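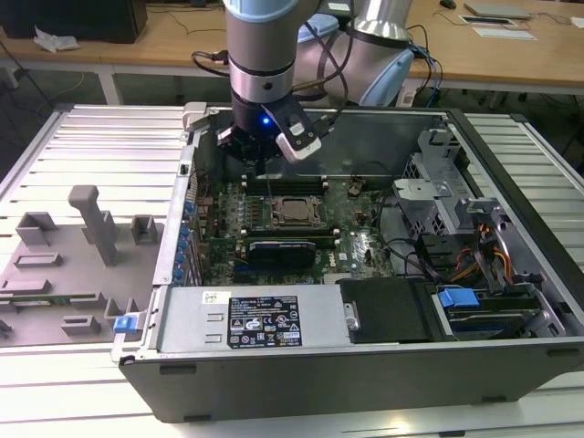
Sobremesa Dell abierto sobre el banco de lamas de aluminio, con el zócalo del procesador vacío.

Galería: desmontaje de equipos de sobremesa en el taller de Vuseck

Publicado el 21 de noviembre de 2023

Vuseck recoge ordenadores de oficina retirados, los abre y separa lo que todavía sirve. En julio llegó un lote de 72 equipos procedente de las oficinas de Gendudeo, casi todos cajas de sobremesa de tamaño medio, y desde entonces el banco largo del fondo se dedica a ellos. La foto de cabecera corresponde a uno de los Dell del lote. Las notas que siguen se refieren a las partes de ese equipo y a lo que hacemos con cada una en el taller.

La caja
Trabajamos con la caja tumbada y el panel lateral fuera. En esa posición se llega a la placa desde arriba y no hay que sujetar nada con la otra mano. Los paneles van a una estantería aparte, marcados con el mismo número que la caja, y se vuelven a montar al final si el equipo se vende completo.

Pestillos y retenciones
Las piezas azules de plástico son las que se manejan con los dedos. En la pared interior izquierda retienen las tapas de las ranuras de expansión. Se rompen con facilidad si se fuerzan en frío, así que guardamos las de las cajas que van a chatarra. Tenemos un cajón con más de 400, mezcladas con tornillería y tapas sueltas.

Zócalo del procesador
El marco metálico y la palanca quedan a la vista cuando no hay procesador puesto. Antes de almacenar una placa colocamos una cubierta de plástico sobre el zócalo. Una placa con contactos doblados pasa a la bandeja de piezas y no se prueba.

Memoria
Las ranuras son negras, con pestillos blancos en los extremos. Los módulos se prueban por parejas en un equipo que ya sabemos que funciona — nunca en la placa de la que han salido. Los que pasan la prueba se guardan en bolsa antiestática, con la capacidad escrita a rotulador.

Tarjeta gráfica
Negra y azul, con una etiqueta blanca pequeña en la carcasa. Se anota el modelo, se quita primero el tornillo de la chapa y después se libera el pestillo de la ranura. Las gráficas ocupan mucho en la estantería y son lo que antes se vende.

Fuente de alimentación
La etiqueta negra lleva el texto en blanco, el marcado CE y los símbolos de advertencia. Las fuentes no se abren en el taller. Se comprueban con carga durante 30 minutos y las que fallan van enteras al gestor de residuos. El código de barras de la pegatina blanca se registra junto con el número de la caja.

El banco
La superficie es de lamas de aluminio y se limpia con aire al terminar cada equipo. Lo montó Ryota Hosoda con perfiles que sobraron del almacén de Skunorville, y admite cajas de torre tumbadas sin que sobresalgan.

Del lote de Gendudeo quedan 9 equipos por revisar. Las piezas probadas se pueden consultar en el mostrador o en la lista de existencias, que se actualiza al cerrar cada lote. No reservamos piezas sin probar.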